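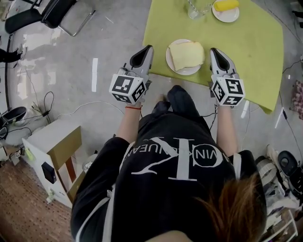
Black sweatshirt, green tablecloth.

The Gollby Gambit

I had 200 crystals left, four cards in hand and a summoner everyone on the Bostance server had told me to sell in January. I loved that summoner! She was a marsh witch called the Imthorpe Widow, she cost almost nothing to play, and her one trick was that she got stronger every time one of her own creatures died. Ranked players hated her. I'd climbed to 1585 with her anyway, higher than I'd ever been, and one more win would put me in the spring bracket.

It was ten past midnight and my tea had gone cold. The other player was running Polishchuk, the big clockwork dragon – the new one, gold border and all, the one that roars when it lands and makes your speakers buzz. What a card. I'd been hoping to see it played properly and now there it was, taking my front line apart in two bites.

I put down a mudling. The dragon ate it. I put down another mudling, and the dragon ate that as well, and the Widow's lantern went from blue to a lovely deep orange. My opponent sent me the laughing frog.

Now, the sensible play was to heal. Every guide says heal. But I had a Gollby in my hand, a daft little goat card from the very first set that I'd kept because I liked the drawing, and a Gollby does one thing: it swaps places with whatever is standing opposite. I'd never once found a use for it.

I read the text again. I read the dragon's text too, all six lines of it, with the clock ticking down in the corner, and there it was at the bottom – Polishchuk must attack the nearest summoner. It didn't say whose.

I played the goat.

It trotted across the board (they'd animated the trot, bless them, after all these years) and the dragon came clanking over to my side, turned itself round with a great hiss of steam and looked straight at its own master. Two turns, I thought, if the Widow could hold the line for two turns.

She held. The lantern went red on the first and white on the second, and I was standing up by then, one sock on, whispering at the screen so as not to wake the house.

The dragon roared. My speakers buzzed like anything.

There was a long pause, and then the laughing frog again, and under it a message: "where did you GET that goat"

I sat down and started typing out the whole story.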